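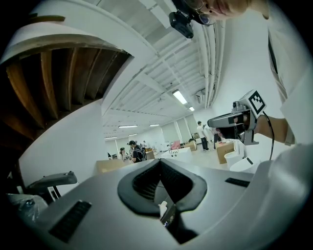
Mesh or proper wired access points for a long thin house?

mossyroof
Posted Wednesday, 19:42

Hi all, hoping someone can talk sense into me. We moved to Irkby in June, into a long thin terrace with stone walls inside as well as out, and the wifi is driving us up the wall. The router is by the front door because that's where the line comes in. Living room is fine, kitchen is so-so, and the back bedroom (where I work, naturally) gets one bar if I keep the door open.

I've been looking at the Andetti mesh kit, the three-pack. My other half wants to run cable and put in a couple of Plustora access points instead. Who's right?

ferretcable
Posted Wednesday, 19:58

Your other half. Next question!

Stone walls eat 5 GHz for breakfast. Mesh boxes have to talk to each other through those same walls, so all you're doing is passing a bad signal along. Run the cable once and forget about it.

twobars
Posted Wednesday, 20:10

Bit harsh on mesh, that. I've got the Andetti kit in a similar sort of house and it's been grand. You do have to be fussy about where the middle one goes - mine is on the landing, where it can see down the stairs. I'm on a 7-year-old laptop and video calls are fine.

ferretcable
Posted Wednesday, 20:16

Fine for calls, sure. Now copy a big file between two machines and tell me how you get on.

twobars
Posted Wednesday, 20:21

I don't copy big files between two machines. I doubt mossyroof does either?

mossyroof
Posted Wednesday, 20:34

Not often, no! Mostly calls, telly in the evening and a teenager playing games. The games are where the shouting comes from, so I suppose lag matters more than speed.

Doãn
Posted Wednesday, 20:51

You can have a bit of both, you know. Most mesh kits let you plug the boxes together with a cable, and then they aren't using the air between them at all. So get the Andetti set, run one cable from the router to the back bedroom (along the skirting, or outside if you can stand a ladder) and leave the landing one wireless. If you don't like it you've still got the cable in for the Plustora ones later.

Check the settings page after you plug it in though. Mine sat there on wireless with the cable in until I restarted it.

ferretcable
Posted Wednesday, 20:57

I could live with that. Get outdoor cable if it's going outside, please. The indoor stuff goes brittle in the sun.

twobars
Posted Wednesday, 21:05

Look at that, we agree on something. Before you spend anything, have you tried changing the channel? Terraces are awful for everyone sitting on the same one.

mossyroof
Posted Wednesday, 21:28

Tried it just now, moved from 1 to 11 on the 2.4 side. Kitchen is a bit better, back bedroom no different. I think the walls have it.

Going to measure up for the cable at the weekend and see if there's an old phone line hole I can use. Does the Andetti one need its own login or can I keep our wifi name?

Doãn
Posted Wednesday, 21:36

Keep the same name and password and everything will join by itself. Turn the wifi off on the old router first or you'll have the two of them squabbling.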